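Lesezeit: 2 Minuten
Kategorie: Ordnung & Alltag

Sprechnotizen, Abend in Cerkham, Teil 2: "Alles auf einen Tisch"

Einstieg ohne Begrüßung, Janka Vlček hat das schon gemacht. Gleich mit der Behauptung anfangen: Wer aufräumen will, soll erst alles auf eine Fläche legen und dann entscheiden. Steht in jedem zweiten Ratgeber. Ich glaube das nicht mehr so recht.

Kurze Pause. Fragen, wer es schon probiert hat. Hände abwarten.

Was die Methode verspricht: Überblick. Man sieht die Sachen nebeneinander und merkt angeblich von selbst, was zu viel ist. Mein Einwand - man sieht vor allem einen vollen Tisch. Die Dinge haben nichts miteinander zu tun, außer dass sie herumlagen. Ein Schlüsselbund und ein Kuscheltier stellen völlig verschiedene Fragen. Der eine braucht einen Haken, das andere gehört jemandem, der gefragt werden will.

Bilder zeigen, erst stehen lassen, nicht sofort reden.
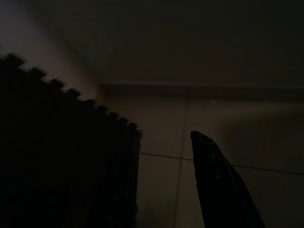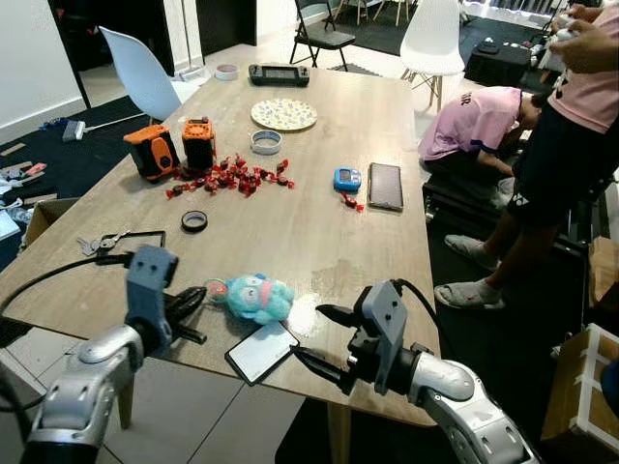

Zweites Bild: der Tisch mit Plüschtier, Schlüsseln, Lautsprechern und Bonbons.

Jetzt die Gegenstände, die Ärger machen:

Klebeband. Auf dem Tisch liegen mehrere Rollen, weit auseinander. Der Ratgeber sagt: Gleiches zu Gleichem. Schön, und dann? Schwarzes und weißes Band benutzt man vielleicht in zwei verschiedenen Räumen. Zusammenlegen sieht ordentlich aus und kostet hinterher Wege.

Bonbons in rotem Papier. Ein Haufen vor den Lautsprechern, eins liegt weiter rechts. Die sortiert kein Mensch, die kommen in eine Schale. Frage ans Publikum: Zählt die Schale schon als Ordnung? Meron Negash meint ja, ich meine nein. Beide Meinungen nennen.

Telefone. Eins mit dem Display nach oben, eins auf dem Gesicht. Telefone wandern sowieso wieder in die Tasche. Warum legt man sie überhaupt dazu?

Der Teller mit dem Blumenmuster. Gehört in die Küche, Punkt. Dafür braucht es keine Methode.

Falls Zeit bleibt: der Versuch vom September in Viltside. 3 Haushalte, danach 2 mit demselben Durcheinander wie vorher. Dazusagen, dass das gar nichts beweist. Die Ratgeber beweisen aber auch nichts, die haben nur bessere Fotos.

Mein Vorschlag, vorsichtig formulieren: Was einen klaren Platz hat, gleich wegbringen. Auf den Tisch nur, worüber man wirklich streiten muss. Ob das länger hält, weiß ich nicht, ich mache es selbst noch nicht lange.

Übergabe an Matěj Říha, er spricht über Schubladen. Wasserglas mitnehmen.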